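Filed under: Kitchen table, Baking (sort of), Odds and ends

I've been meaning to write about the plates for ages, and every time I sit down to do it I end up eating something instead. So I'm doing it now, at half past three, with the kettle on and a bun within reach.

When we moved to Firnley I brought far too much crockery with me. There was the big white dinner set from Tullora that I bought in a fit of being grown up, and then a heap of odd bits from charity shops, and then all the plastic plates from years of picnics. I'd counted on the new kitchen having more cupboards than the old one. It has fewer! One of them is mostly boiler. So in November I emptied everything on to the floor and had a proper sort out, and a good half of it went in boxes for the hall.

What stayed surprised me a bit. The Tullora set was the first thing to go in a box (lovely to look at, weighs a ton, marks if you so much as wave a fork at it). The things I kept were the ones I reach for without thinking, and top of that pile was the round lavender plastic plate. It's light, it has a bit of a raised rim so nothing rolls off, and I can carry it in one hand with a mug in the other and still open a door with my elbow. I have no idea where it came from. It was just in the picnic bag one summer and it's been with me ever since.

The mug is the other one. Teal, a pale sort of teal on the outside and darker inside, and it tapers ever so slightly so it fits nicely in the hand. I do own bigger mugs. They let the tea go cold before I've got to the bottom, and then I'm cross, so the teal one it is.

And then there's the buns. There's a bakery on the corner here called Bite, and I'd walked past it for weeks because the window was always steamed up and I couldn't see what they had. Then one wet morning I went in mostly to get out of the rain and came home with two of what they call pumpkin rolls. There isn't any pumpkin in them as far as I can taste. It's the shape, all plump and lobed, creamy white with orange stripes of glaze running down from the top. They're soft like a milk loaf and only a little bit sweet, and I've bought them far more often since then than I'd like to admit. The second time I went in I asked if they were a seasonal thing and got a very firm "we do them all year", which was the best news I'd had that week.
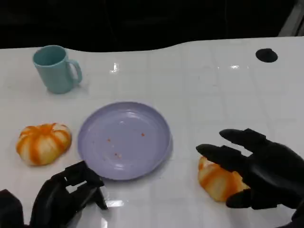 Can you freeze soft rolls like these with the glaze already on?

The glaze goes a bit sticky when it thaws, but the bread itself comes through fine if you wrap each roll on its own and leave it on the side to come round slowly. I wouldn't put them in the microwave, they go like rubber in the middle.

I had a go at making them myself, of course I did. I won't give you a recipe as I haven't got one that works yet, but I can tell you where I've got to. The dough is a plain enriched one, milk and butter and an egg, and it behaves itself if I leave it alone long enough. The shape comes from tying string round the ball of dough before it goes in, loosely, so it puffs up between the loops. My first lot I tied too tight and they came out like little parcels that had been through the post. The second lot I tied loosely and forgot to oil the string. I'll leave you to imagine getting that off a warm bun (I was picking threads out of my teeth all evening).

I give them 30 minutes to rise again once they're shaped, and I think that might be too short in this kitchen as it's on the cold side. The stripes are where I really come unstuck. Mine ran. I'd made the orange far too runny and it slid down and pooled at the bottom, so I had white buns sitting in orange puddles. They tasted all right! But I took one look and put my coat on and went to Bite.

One thing I will say for a white tabletop is that it shows you everything. I was a bit worried about having one after years of dark oak, and it's true that every crumb and smear is there for the world to see, but I wipe it far more often now and it only takes a second. It's shiny as well, so when the lights are on you get little bright patches in it. I used to think that would annoy me and I've stopped noticing. The oak one was a swine, you'd think it was clean and then put your sleeve in jam.

For wiping down I just use a damp cloth with a drop of washing up liquid and then a dry tea towel after. I did buy a special spray, the Borska one in the tall bottle, and it smelt so strongly of fake lemon that my tea tasted of it. It's under the sink now with the other things I've bought and regretted.

I've still got one box in the hall that I can't decide about. It's mostly bowls. I don't need that many bowls, I know I don't, but there's a blue one in there that's exactly the right size for proving dough and I can't remember which layer of newspaper it's in. If the third batch of buns comes out any good I'll put the quantities up on here, and if you've ever got orange glaze to stay in a stripe please leave a comment and tell me how thick you made it.

Last updated: November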